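Is a reusable nappy subscription worth it, or is it just a monthly bill?

We're expecting in the new year and everybody at the antenatal class is signing up to Gameck, where they bring you clean cloth nappies and take the used ones away. The starter fee is £118 and then you pay £26 a month. Their leaflet says families save £387 in the first year against disposables. I can't see where that number comes from and the leaflet doesn't say. It also doesn't say what happens if you want to stop. We have a washing machine and a small flat with no garden, so drying would be on an airer in the bedroom. Has anyone done the sums properly, and not just repeated the leaflet?

Posted by teacosy_row

mossbank

We used Gameck with our second and I wouldn't trust that saving. £26 a month is £312 a year, and with the starter fee you're at £430 before you've bought a liner or a wrap. To save £387 on top of that you'd have to be spending £817 a year on disposables. We never came near it with our first, and we weren't careful. I suppose if you bought the dearest brand from the corner shop every time you might manage it.

Ask them these things before you hand over any money:

- whether the £118 is a deposit or a fee (ours was a fee, though the woman on the phone called it a deposit twice)
- how many nappies you get per drop, because a newborn goes through far more than a one-year-old and we ran out in the first fortnight
- what the notice period is
- whether wraps are included

The service itself was fine. The nappies came back clean and the driver was usually on time. My complaint is with the arithmetic. I kept a folder of bills for a while and wrote up the totals for our local parents' newsletter, if you want something to compare with.
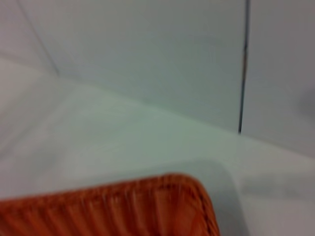
Gravell, August 2019

What follows is the short version of what I wrote then, with the grumbling taken out.

Buying second-hand is where cloth starts to make sense. People buy a full set, find they hate it and sell it on hardly used. Check the elastic round the legs and hold the fabric up to a window to see if it has gone thin. Stains don't matter much. Elastic that has given up does, and replacing it is a fiddly job.

Washing costs less than people fear, but drying is the real problem in a flat. Bamboo takes an age. Flat terry squares dry far quicker and cost very little, and you can use them as cloths for years afterwards. If you only have an airer, I'd go for terries and keep a window open a crack. We had black mould behind the wardrobe by October and I blame the bamboo entirely — my other half blames the wall.

Don't believe anything that says a nappy will last "up to 1000 washes". Up to covers a lot of ground.

hobnail_and_sons

Disagree with the above a bit. You're not only paying for nappies, you're paying not to wash them, and with a newborn that's worth something. We did Gameck for the first few months, then bought our own set and stopped. Cancelling took one email. I can't say if that's still how it works.

Nobody gave us a saving, mind you. We used disposables at night all the way through.

pennyfarthing9

get the sernine ones they are great. never leaked once

mossbank

Replying to pennyfarthing9: which Sernine ones, and how old is the baby? The pocket type leaked on us every single night. They might suit a different shape of child, but "never leaked once" makes me wonder how long you've had them.

teacosy_row

Thanks all. I rang and the £118 is not refundable, and wraps are extra. I'm going to try terry squares from the charity shop first and see how the bedroom copes.

Related threads
Do nappy liners really go down the loo? (Please say no)
Politis dehumidifier: any good in a one-bed flat?
Sernine pocket nappies leaking at the legs
How to get out of a baby box subscription
Second-hand cots and what to check
Best airer for a narrow room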